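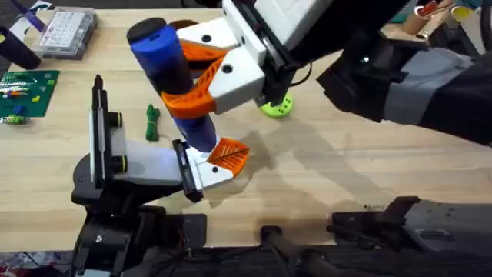
Two-Arm Handover Task: Rules Discussion for the Heltau Student Division

Board: Student Projects > Manipulation
Thread status: open

Michalik_B (moderator)
Posted 10th January

Teams are asked to use this thread for questions on the handover task. The object is passed from one arm to the other above the table, and both grippers must hold it at the same moment before the first one releases. The blue cylinder with the black cap remains the reference object for this term. Teams may keep other items on the table during a run, provided that the layout is recorded on the entry sheet.

Please state your team name when posting.

Bořivoj Michalík
Course supervisor, Westulus Robotics Program

troltolano_team
Our team requests clarification on section 2. It says that both grippers must have "full contact" with the object. Our second arm meets the lower end with a ribbed orange finger, and it bends around whatever it touches. The amount of contact changes with the angle of approach. Is there a minimum?

Michalik_B (moderator)
There is no minimum area. The judge will look for a stable hold by both grippers. I accept that the word "full" is misleading and will ask for it to be removed.

kvadrant44
Team Vlček. We do not agree with removing it. In December we lost points for a hold that was called partial, and the finger was touching the cylinder the entire time. If the wording is dropped now, the December scores should be reviewed as well.

Michalik_B (moderator)
The December round was a practice round and does not count toward the final grade. The scores will stand.

kvadrant44
They were still read out to the whole class. We would like our objection to be noted.

Michalik_B (moderator)
It is noted.

hollis_r
I wish to raise a separate point about the items on the table. A green baseplate with small bricks on it, a coil of rope and an organizer box are a fair test of planning for a second-year team. First-year teams have had much less time with the arms. I would propose a clear table for them.

troltolano_team
We respectfully disagree with hollis_r. Our team is first-year and we prefer to keep the items. Our training set has 342 handovers, all recorded with objects nearby. A bare table would put us at a disadvantage.

hollis_r
Then perhaps each team could choose and declare its choice in advance.

kvadrant44
That would make the scores impossible to compare.

Michalik_B (moderator)
Both positions are reasonable. I will bring the question to the next staff meeting. Until there is a decision, the present rule applies to all teams.

dorsey_lab
Is the cylinder required to be upright at the moment of transfer? Ours is tilted.

Michalik_B (moderator)
A diagonal hold is permitted.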